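The box on the bed

Every June the storage trade rediscovers the small box. This year it is Simanjuntak, the Trenport homeware firm, with a "one box, one bed" method that promises to clear a bedroom of its odds and ends. Tip everything on to the duvet, choose a single carton, put back only what fits. The leaflet runs to 73 pages. I remain unconvinced that it takes 73 pages to describe a cardboard box.

The cardboard, at least, I have no quarrel with. Killell will sell you a linen-covered cube for £100, and it does the same job until somebody sits on it. A plain brown carton costs nothing, and on a gingham duvet it even looks quite cheerful.

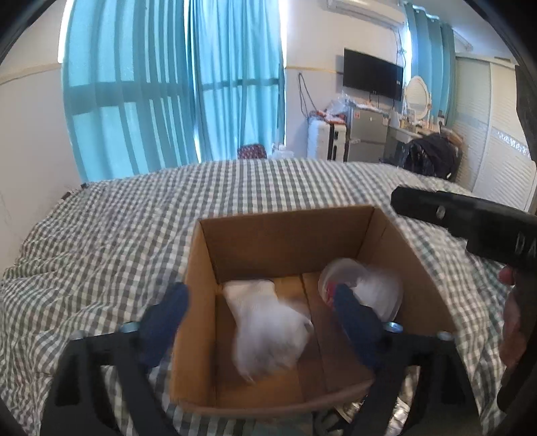

What goes in first

Soft things, says the leaflet, then hard ones. Fine, but a crumpled bit of white cloth takes up as much floor as a clear plastic tub, and the tub won't squash. Nor am I sure that a tub with a wad of tissue in it has been tidied - it has been moved. The Jekgate survey of 224 households found that more than 8 in ten had a box like this somewhere, and I would like to know how many had opened it since.

Then there are the awkward pieces. Anything with a lace trim refuses to fold flat, and small packets end up beside the box while you decide. The method allows a minute for each. On my own bed the deciding took all afternoon, and I slept on the sofa. 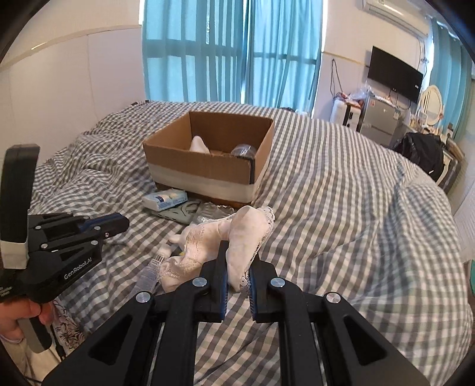 Lace-trimmed white fabric, with the box still open on the bed.

Last updated: 9/6/21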